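Search this forum
Advanced search Go

Old tower: add memory or replace it?

Posted 07/05/2023 by catano_flats

I have a desktop that came from the Natex outlet in January. It has 8 GB of memory and a plain hard drive. It does email, scanned receipts and a spreadsheet with a lot of tabs. Lately it takes forever to open anything. The shop on Wijaya Street wants $138 to add memory and move everything to a solid state drive. Is that worth it on a machine this old?

dedano

Skip the memory. The drive is your problem. I changed the drive in mine and left the memory alone, and it boots in under 30 seconds now.

slowlane

I disagree with that. If the spreadsheet is big and the browser is open too, 8 is not enough. Open the task manager while it's crawling and see which one is maxed out. Then spend the money.

dedano

Fair, but a drive is the bigger jump for most people. I've done it on family machines and nobody has asked for more memory afterward.

porchlight22

$138 sounds high unless parts are included. Ask for parts and labor on separate lines. You can do the memory yourself with the side panel off. Unplug it, lay the tower flat, touch bare metal, push the clips back and press the stick straight down until they close.

catano_flats

Checked the task manager. Memory sits near the top with the spreadsheet open, and disk is at 100 percent for the first few minutes after startup. So both, I guess. The quote does include parts. I'm nervous about doing it myself.

slowlane

Then pay them. Back up your receipts first, on something you can unplug. Also look up how many slots the board has. If there are only 2 and both are full, you will have to replace the sticks you've got.

porchlight22

And make sure it's the right type. I bought the wrong kind once and the notch didn't line up. The store charged me a restocking fee.

dedano

I still say drive first, memory later if it bugs you. But if the price covers both, one trip is easier. Ask if they give you the old drive back. I would want it, even just to keep in a drawer until you know all your files made it over. 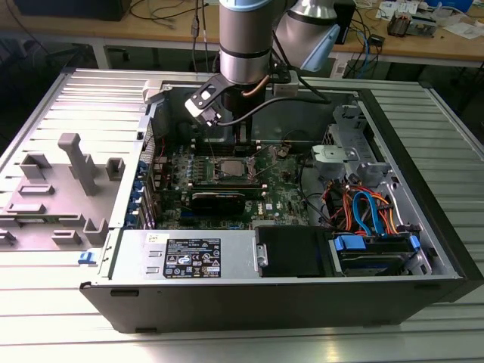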